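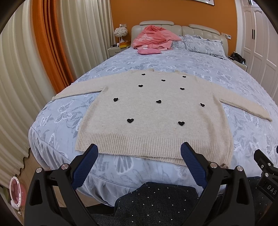

Dirnora Makers – Home Robotics Group

Home | Builds | Guides | Meet-ups | Contact

Teaching a gripper to fold a jumper, part 2: laying out and the first fold

If you followed part 1 you'll have a pair of hand-held grippers that open and close without grinding, and you're itching to do something with them. Good! Clothes are a brilliant place to start. They're soft, nothing breaks when you drop them, and every house has a pile.

What you need

- two hand-held grippers with the finger pads fitted
- one knitted jumper, fairly plain in shape
- a bed, or any big flat surface you can reach across
- a laptop with 400 MB free for the evening's recordings

I like a bed for this. The mattress gives a little, so the lower finger can press down and slide under the knit, which is much harder on a hard table. Keep the bedspread on and pull it smooth first.

Step 1. Lay it out

Put the jumper front side up across the foot of the bed, neck towards the headboard and hem towards you. Sleeves go out to the sides. Don't fuss over every crease – you want some variety between runs, and a perfectly ironed start teaches the arm very little. A jumper with a pattern dotted over it (hearts, in my case) is lovely to work with, as you can tell at a glance how far the cloth has shifted when you play a run back.

Step 2. Open wide and come in low

Stand at the foot of the bed and bring both grippers in with the jaws well apart. Aim for the ribbed hem. Ribbing is thicker than the body and the pads hold it far better. On a loose knit the front and back layers like to slip past each other at the hem, so look for the second edge and get the lower pad beneath both.

Step 3. Pinch, wait, lift

Close slowly, count one, then lift straight up by the width of your hand. If only the top layer comes, let go and start again. I did 13 goes before I got the feel of it and then it was suddenly easy!

Step 4. Sleeves

Take a cuff and carry it across the body in one low sweep. Same again with the other. Try not to let the cuff drag or it'll pull the whole side with it.

Step 5. Hem to neck

Grip the hem near both corners, move your hands together and fold up towards the neckline. Let go, back away with the jaws open, stop recording.

Aim for 30 good runs before you train anything. Spread them over a few evenings, your wrists will thank you. Part 3 covers loading the runs into Vallolen and trimming the dull bits off the ends.

Comments (3)

Svyatoslav Semeniuk: Coming in low fixed it for me, thank you. I was grabbing from above and getting one layer every time.

Laurinda Sequeira: Does it work with a cardigan? Mine has 6 buttons and I keep catching them.

Dirnora Makers: Button it up first, Laurinda, then treat it as a jumper. Bring it along on Friday and we'll have a go!

Contact us | © Dirnora Makers | Back to top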